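设备评测：Skidetti 手持夹爪工具在布草整理岗位的试用报告

本评测针对 Skidetti 手持夹爪工具在衣物与布草整理作业中的使用情况。试用单位为 Wakon 布草服务中心，承担 Jirnmont 片区住宿楼的床品更换、衣物叠放与分拣工作。试用自5月开始，本文于8月8日定稿。评测内容包括工具本身的操作性能，以及引入自动化流程后对岗位安排、劳动强度和技能要求的影响。

一、试用背景

中心计划分阶段引入自动叠衣设备。在设备到位之前，需由熟练员工手持与设备末端结构一致的夹爪完成日常作业，记录每个动作，作为后续调试的依据。换言之，员工在这一阶段既是整理工，也是示范者。试用期内累计完成有效记录3465条，其中445条因动作中断或夹持滑脱退回重做。参与试用的班组为3个，均为自愿报名。

二、操作性能

夹爪为双指结构，开合由手柄扳机控制。扳机行程适中，回弹平顺，连续使用后未见明显松动。指端衬垫对棉质衣物的抓取较为可靠，夹取领口、袖口等单层部位时成功率较高。对抓绒、毛毯类厚料，需将两指张至较大开度，初学者容易只夹住表层绒面，造成提起后滑落。

长袖衣物是试用中用时最多的品类。操作规程要求先将衣身摊平，再处理两侧衣袖，最后自下摆向上折叠。实际作业中，腋下与肩部的褶皱最难处理，徒手时一抹即平，改用夹爪后往往需要反复提拉。部分员工习惯先从肩缝处提起再放下，利用衣物自重展开，该做法已被补入规程。 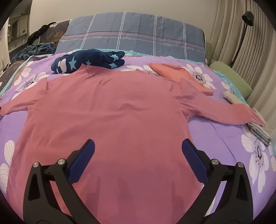 Faustine Lemaire 认为，现行记录方式对示范者的付出估计不足。用夹爪叠一件衬衫，速度不及徒手的一半，班组的定额却迟迟没有随之调整，头两周大家都在赶进度；等设备学会了这些动作，教会设备的人应当在岗位安排上得到书面的说法，这件事宜早不宜迟。

评测组认可上述意见，并已将定额问题列入本报告的改进建议。试用前期沿用徒手作业定额确属安排不周，后经协商，示范班次改按有效记录时长计算，不再考核件数。调整之后，退回重做的记录明显减少，员工对工具的评价亦有好转。

三、劳动强度与人机适配

工具整体重量处于可接受范围，但重心偏前，手腕承受的负担大于预期。长时间俯身在床面作业时，腰部与前臂疲劳较为突出。班组自行采用轮换办法，连续操作一段时间后改做点数、装袋等徒手工作，效果较好。建议将轮换写入排班制度，避免由各组长临时决定。

手柄仅有一种尺寸，手掌较小的员工需用两指同时扣压扳机，时间一长即感酸胀。供应方 Baudry 答复称正在准备较小规格的手柄，目前尚未收到样品。另外，手柄为右手设计，惯用左手者使用不便，采购前应予核实。

四、岗位与技能变化

自动化对该岗位的影响，在设备正式运行之前已经显现。以往叠放手法由老员工口头传授，各班做法不一；开始示范后，各班必须就折叠顺序和成品尺寸取得一致，讨论过程中整理出的规程现已用于新员工培训。

与此同时，岗位内部出现分化。能够稳定完成示范的员工逐渐承担起审核记录、标注错误动作等工作，其余员工仍以体力作业为主。两类工作薪酬标准目前相同，职责却已有差别。评测组建议尽快明确记录审核岗的职责与待遇，并向全体员工开放培训名额。

关于减员的担忧在座谈中多次被提及。中心管理方表示，设备投入后首先承接夜间批量叠放，白班人员不作裁减，但该承诺目前仅见于会议纪要，尚未形成正式文件。评测组对此持保留态度。

五、维护与耗材

指端衬垫属易耗件，厂方标称寿命为开合2000次，试用期间实际更换周期与此大体相符。更换无需专用工具，一名员工即可完成。衬垫沟纹处易积聚绒毛，须每班清理，否则夹持薄料时打滑。关节部位建议每周检查一次，清理时不宜使用含油清洁剂，以免沾污织物。

六、评价与建议

就工具而言，Skidetti 手持夹爪结构可靠，维护简便，适合用于衣物及床品的动作示范；手柄规格单一与重心偏前是主要不足。就流程而言，工具能否用好，在较大程度上取决于定额、轮换和待遇等配套安排。

建议采购单位在签约前要求供应方提供不同规格的手柄试用，单独核定示范班次的定额，并就设备投入后的人员安置与员工代表签订书面协议。本中心拟在小号手柄到货后进行补充试用，结果另行公布。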